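Sep 3, 2025

The bag drawer, again

There is a drawer in my kitchen that no longer closes. It holds the bags. Every house I have lived in has had one of these, and in every house I have promised to do something about it by December.

This year I started early and pulled the whole thing out onto the floor. Most of it was paper carriers with string handles, saved on the grounds that they were too nice to throw out. One is from Panyasiri, where I bought lunch once, in a hurry, and apparently kept the packaging as a memento. The one from Hirska is so stiff and glossy that I feel underdressed carrying it. I have never put anything in it.

Then there are the totes. I own six, which is five more than I have shoulders willing to carry them. Two are from Windska, a shop that gives you a tote with any purchase over a certain amount, and I have twice bought a candle I didn't want in order to get there. They live in the trunk of my car. I remember this at the checkout, 115 steps from the car, and buy another bag.

My sister-in-law folds hers into little triangles. I tried that for one evening with a video that had 2,000 comments under it, mostly people arguing about which corner goes first. My triangles looked like something you'd find in a coat pocket after the wash. By the next morning they had all relaxed back into bags. 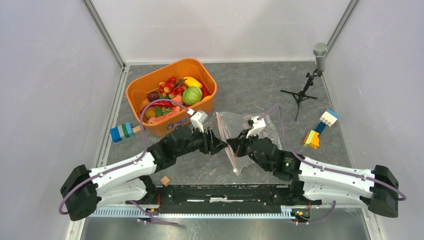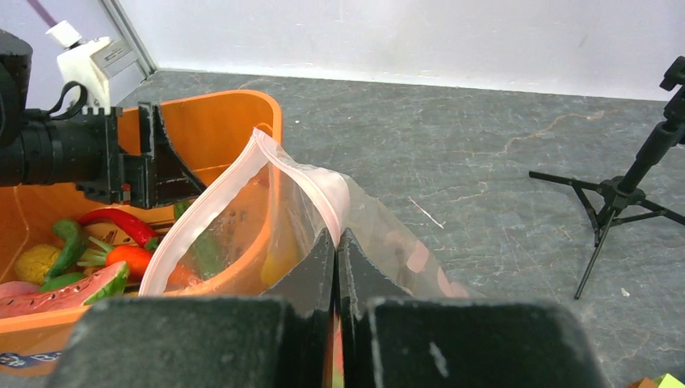
What I really can't defend is the produce bags. I bring home tomatoes in one, take out the tomatoes, and then stand there holding a thing that weighs nothing and has done nothing wrong. So into the drawer it goes. They never go back to flat, either. They stay clear and wrinkled like the one in the pictures, and a drawer of them takes up as much room as a winter coat. I bought a Flikumura dispenser for them, a tube you stuff from the top and pull from the bottom – it came in a bag, and that went in the tube first.

For the record, the drawer now closes if you lean on it. The Hirska bag is on top of the fridge until I work out what I'm saving it for. Two of the totes went to the thrift store, which handed me my receipt in a tote.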